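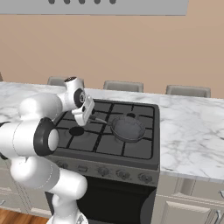
Famwood Residents' Shared Kitchen: Frequently Asked Questions

Who may use the shared kitchen?
The kitchen is open to all residents of Famwood whose household account is in good standing. Guests may cook when accompanied by a resident, who remains responsible for the booking.

How do I reserve a time?
Reservations are made through the Privum resident portal or at the front office. Bookings open 15 days in advance. Each household may hold up to three reservations at a time.

Is there a fee?
There is no fee for bookings of three hours or less. Longer bookings are charged to the household account at the rate posted in the portal.

What should I do if I smell gas?
Do not light a burner or touch any electrical switch. Leave the room, keep others out, and call the gas company's emergency line from outside the building. Then notify the front office at extension 664.
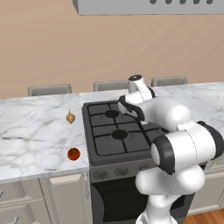
May I leave food in the kitchen between bookings?
Food left after a booking ends may be discarded. Residents with consecutive reservations may request a storage bin from the front office. Bins must be labeled with the household name and unit number.

How late is the kitchen open?
The last booking of the evening ends at 8 p.m. Hours are extended during April, and the revised schedule is posted in the portal.

Can I cancel a reservation?
Yes. Cancellations made before the start time carry no penalty. A household that misses three bookings without notice will lose reservation privileges for the rest of the month.

Whom do I contact with other questions?
Please write to Mahsa Talebi, Resident Services. Billing questions should be directed to Dayana Quispe in the front office.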